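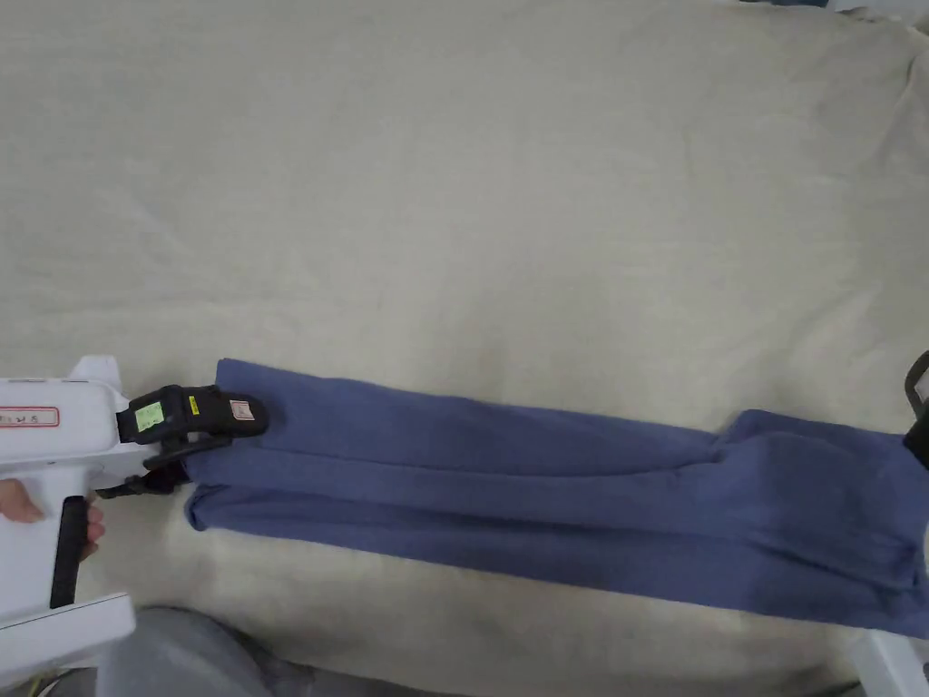 Blue trousers, gripper holding the cuffs on the left side.

From: Kanyarat Chantharasri
To: equipment-planning list
Subject: Re: hand grippers, second pair or not?

Dear all,

I answer to Reinhold's message, which I quote here so that everybody has the question in front:

> Kanyarat, before October I must put one number in the budget for
> the clothes folding work. Skadon offers the hand grippers at 953
> each, and Sodex wants 400 for the yearly service. Do we need a
> second pair, or is it better to spend on the recording side? I
> also do not understand why the table was removed from the list.
> Please write it in simple words, I have to explain it upstairs.
> Reinhold

First the table. I removed it and I would like to keep it removed. We fold on the bed, and the people who will use the final robot at home will also fold on the bed, I think. A table with good height costs money and floor space, and then our data has a surface that is too hard and too flat.

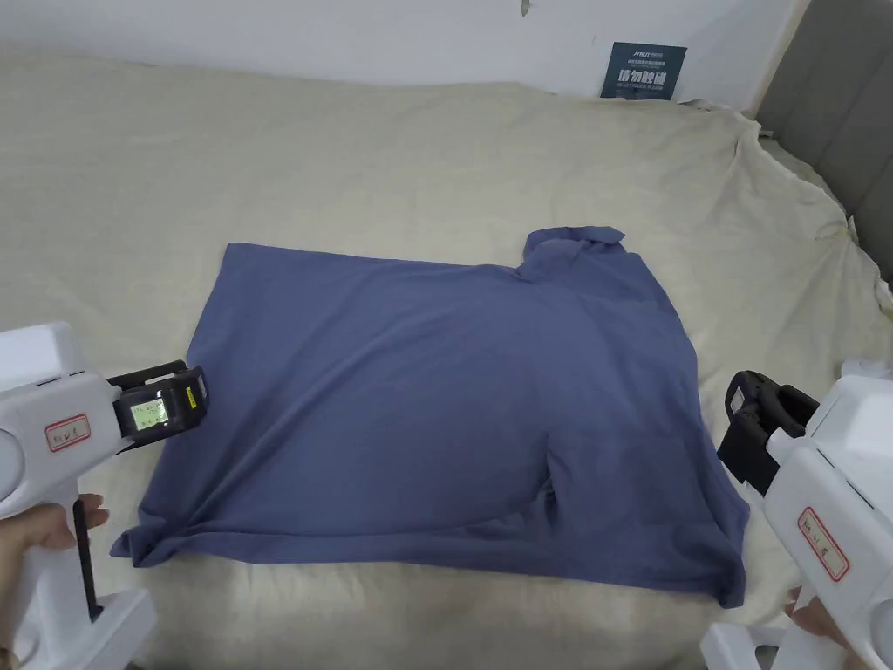

The second pair is the bigger question. My opinion is yes, but please let us buy it as a complete set with the same front parts. One pair means one person can work, and when one gripper goes to service, the work stops for both hands. With the long-sleeved shirt you can see the problem: the left gripper is at one side of the shirt and the right one is at the other side, by the folded sleeve, and I do not know how to do this kind of fold well with only one. I asked Skadon for a price for two pieces together and they gave no discount. So the line is two times 953, plus the service from Sodex if Macarena agrees that one contract can cover all four.

For the service I have one more wish. The bolts and the jaw tips should be in the contract as wear parts. In the offer from Sodex they are written separately, 15 per tip, and I find this a little unfriendly. 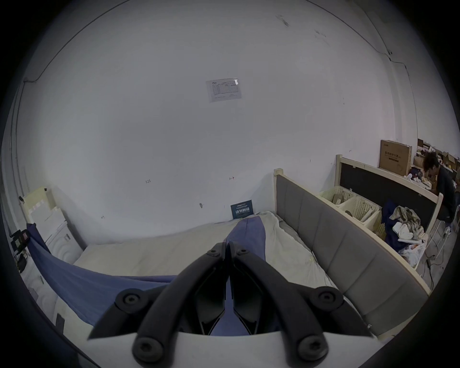

Storage and space are missing in the budget completely, and I ask to add 200 for it. This is for closed boxes, labels and a simple shelf. Now the clothes wait in a pile beside the white baskets on the other bed, the cardboard boxes are stacked further back, and some black cords are on the floor near there. If we put a second pair of grippers with its chargers and cables into the same room, I would like to have the shelf first. Zarmeena measured the wall and she can send the dimensions.

About the recording side: Pongsak prefers to wait for the new version from Zesturano. I have no strong opinion. The present one is enough for one pair, and for two pairs I must still ask him if it can record both at the same time. Please do not put a number there before he answers.

Reinhold, if you can only have one thing approved, take the second pair and leave the shelf for the next round. I will manage with labels.

One small question to Macarena: is the delivery to the Siriwan building included in the Skadon price, or do we pay it separately like last time? I could not find it in the offer.

Best regards,
Kanyarat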